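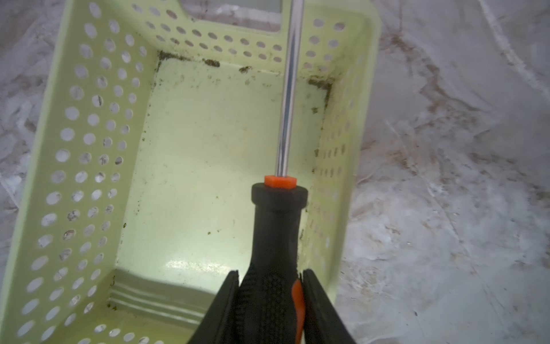

About Clivdale Tool Library

We lend hand tools to people in Merer and the streets nearby. We also teach a short course on putting them away, and yes, we had doubts about that one too.

Lesego Mthembu started Clivdale after clearing out her father's garage and finding the same screwdriver bought over and over. She didn't believe a storage system would have saved him, and she still doesn't. Most of what gets sold as workshop organization is colourful plastic at a silly price. We've tried pegboards, foam cut-outs, magnetic strips and a labelling scheme called Hokurach that took an entire winter to set up and lasted until the first busy Saturday-style rush.

What we use now is baskets. Plain ones with holes in the sides, a handle cutout and a flat floor. A screwdriver goes in the basket when it comes back. Pliers go in a different basket. We make no claims for this beyond the fact that people do it.

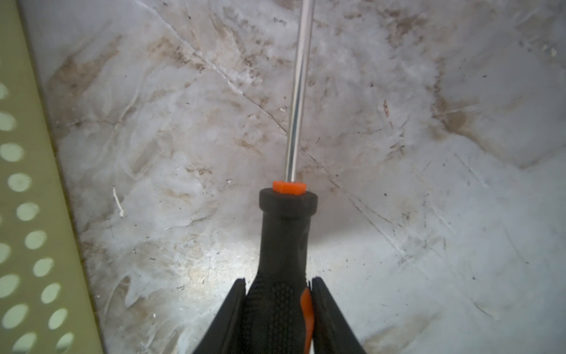 We have 1376 tools on the books and 37 baskets to keep them in. Members often ask which brand of driver we recommend, and we'd rather not say. A grip with raised dots is nice if your hands sweat. A bit of orange on a black handle is easier to spot in long grass. Past that, we suspect you're paying for the packaging, and a dear one rounds off a screw as well as a cheap one if the tip doesn't fit.

The course

Six sessions, held in the evening at our Merer counter. You bring whatever is in your kitchen drawer and we sort it with you. It costs 22 dollars, refunded if you thought it was a waste of time. A few people have asked for the money back and got it.

What we don't do

We don't sharpen saws, sell storage or come to your house. We don't lend power tools, despite the rumour. We've been asked to call ourselves a movement and would prefer to stay a counter with a sign-out book.

Membership

Ask for Lesego, or write to Mthembu at the Clivdale counter. New members start in April.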